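In conversation: Eun-ji Ok on reconstructing Dresska

October 2022

When the Canden Dance Centre announced its new season, the work that drew most enquiries was the one with the least surviving material. Dresska, a piece for five dancers first performed in 1913, left behind a piano reduction, a programme and 11 pages of handwritten notes. No complete record of the steps is known to exist. Choreographer Eun-ji Ok has spent the past two years preparing a new staging, which opens in the Centre's main theatre in July.

Ms Ok first encountered the notes as a resident artist in the Centre's library. "I had asked for something else entirely," she said. "The folder was misfiled under music. I read it standing up, and then I asked whether I could keep it on my desk for the week."

The notes favour timing and weight over position. Instructions such as "late, as though called back" recur throughout, often without any indication of which dancer is meant. Ms Ok has chosen to leave several of these passages unassigned, so that the cast must settle them in rehearsal.

"I do not describe it as a revival," she said. "A revival would claim that we know what the audience saw. We know how long each section lasted and where the dancers were asked to breathe. The rest is our work, and the programme will say so plainly."
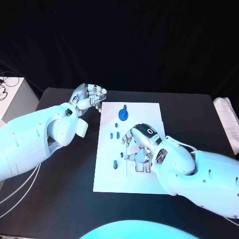 The score presented its own difficulties. Composer In-ho Yeo was engaged to complete the second movement, for which only the left-hand part survives. He has written for a small ensemble of strings and clarinet, and has kept the original tempo markings even where they appear to contradict one another.

"Eun-ji asked me to leave the silences alone," Mr Yeo said. "There is one before the final section that is marked far longer than any musician would find comfortable. I tried shortening it. She noticed at once, and it went back in."

Both artists spoke of the rehearsal period at Rasico, the Centre's regional studio, as decisive. The floor there is smaller than the main stage, and the dancers learned the group passages at close quarters before opening them out. Ms Ok has retained some of that closeness - the five performers rarely occupy more than half the stage until the last few minutes.

Asked whether she would return to the archive for another project, Ms Ok was cautious. "There is a solo mentioned in the margins, with a title and nothing more. I would like to finish this one first."

Bookings for Dresska are now open to members of the Centre. General sales will follow, and a pre-performance talk with both artists will be offered on opening night.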